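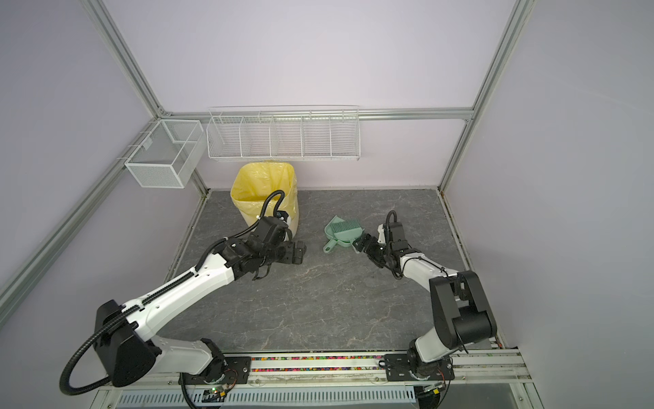

Last modified: November, 15:26

4. Evaluation of the Flaltlow Tabletop Kit

4.1 Kit and configuration

The Flaltlow kit is sold by Wanbridge as a complete two-arm cell for teaching and research laboratories. Each unit ships with both arms mounted on a common front rail, a framed enclosure, and a license for the Lamis control software. We evaluated a single unit under the supplier's standard configuration. No changes were made to the gripper fingers, the joint limits, or the control gains.

The sweeping task was chosen from the Dissanayake household set because it requires the use of an ordinary tool that was not designed for a robot. A trial calls for one arm to work the brush while paper scraps are brought to the dustpan and then emptied into a lined bin. Operators completed 526 trials over 15 sessions. Trials that were stopped for a software fault were kept in the record and marked as such.

4.2 Grasping the tool

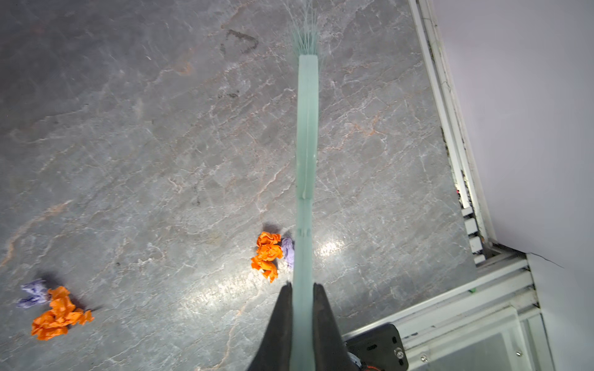 Figure 2. Wrist view of the green handle between the gripper fingers, with crumpled paper at left.

The handle is narrow and smooth, and small errors in finger placement can turn the bristle head away from the intended line of travel. The wrist view shown in Figure 2 was therefore made available to operators at all times. The supplier's manual recommends a grip low on the handle — a recommendation we followed in every session after the second.

4.3 Sweeping and collection
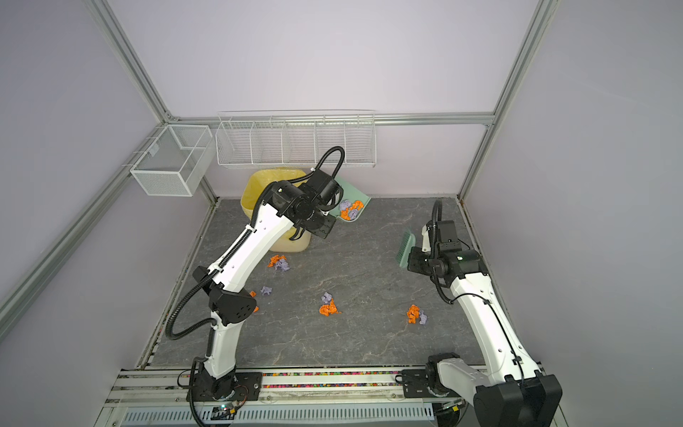

Coordination between the arms is the main feature on which the kit is marketed, and it received the greatest weight in our review. Lamis keeps a separate command stream for each arm and checks for collisions before each motion. A mixed state of the cell is a useful test of this function: the right gripper holds the brush, the left is beside the dustpan and close to the yellow bin, and orange and purple scraps lie both in the pan and across the floor. Operators rated control in such states at 4 or higher on a scale of 5. Ratings for the emptying step were lower and are treated separately in Section 5.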